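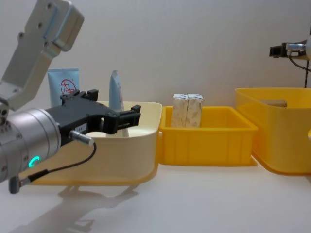 The sorting table in December, with the cream bin and the yellow crate.

Hello again from the Saarela store room! I promised you a proper update once the shelves were up, so here goes.

The big news is that we've finally got a system for the toiletries. Small things go in the wide, shallow bins (tubes were forever getting lost in the deep ones) and anything heavier goes in the plastic crates. The blue squeeze tubes stand up at the back of the bin now, which makes them much easier to spot when you're packing in a hurry.

We've sent out 1000 wash bags so far, and another 100 are packed and waiting for the Elleo van. Of the 3120 you gave us, most has gone on stock, and the crates came out of it too. I've kept every receipt, and they're in the folder with the last lot.

Not everything has gone smoothly. The Skunura order turned up 34 toothbrushes short and I'm still chasing it, and the labels we bought peel off the bins after a few days, so I'm trying a different sort.

Next month I want to get the towels off the floor and start on the baby things. Could you let me know whether the leftover money can go on a second table? We're fighting for elbow room at the moment!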